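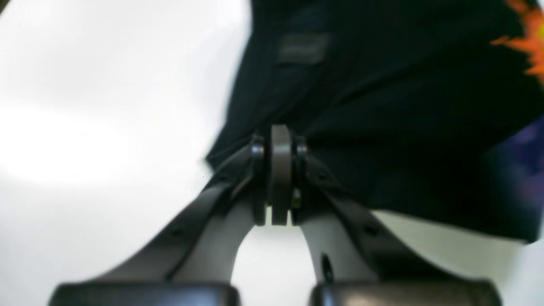

Do I need a special folding board to get my laundry to stack neatly?

A clear, flat table with room to spread out your elbows will do the job. Save the drawer space the board would have taken.

That question came up so many times at the Pardale laundry evening that I promised to write the whole thing out for the newsletter, and I have been turning it over ever since (usually with a pile of towels in front of me, so it has been useful thinking time). My grandmother folded everything on the bed, and I did too for years, until my back began to complain. A bed is soft and low, and a long piece of cloth sinks into it just when you want to smooth it out. A table holds still for you.

Esko Aaltonen, who has run the linen room at Leinonen for longer than he likes to admit, was kind enough to come and talk us through his way of doing things. He starts with the table itself. Everything that lives on it goes to the edge or off it altogether – the pen cup, the roll of tape, the mug you meant to carry back to the kitchen. A white top is his favorite, and I have come around to it. You can spot a mark before it gets anywhere near your clean clothes, and a quick wipe with a damp cloth before you begin is a good habit on any table. Let it dry fully, of course! 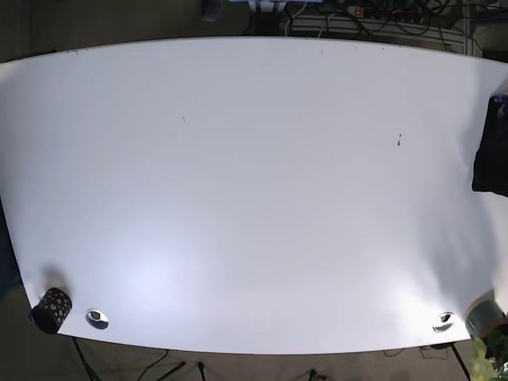 Long folds first

Esko's advice for anything long and soft is to fold it lengthwise before you do anything else. Lay the piece out, smooth it from the middle toward the ends with the flat of your hand, and bring the long edges together. Then stop and look at it. If there is a flap or a seam riding up underneath, this is the moment to reach in and put it right, while you still have a long strip in front of you and every layer is easy to get at.

Hold one end down as you work toward the other. I never used to do this, and I would chase a pair of pajama bottoms all the way across the bed. With one corner pinned, the cloth has

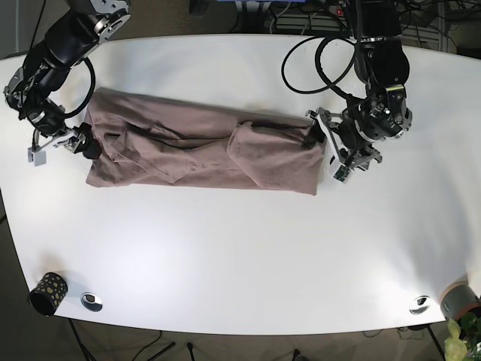
something to pull against, and you can draw the wrinkles out along its length with very little effort. A few creases will stay put whatever you do, and I have made my peace with those. Once the strip is as flat as you care to make it, fold it in half and then in half again, and set it on the pile with the rounded edge facing out.

Jarosław Bielecka asked about fitted sheets, and we ran out of time, so I will come back to those in April. Until then, happy folding, and do send me your own tricks.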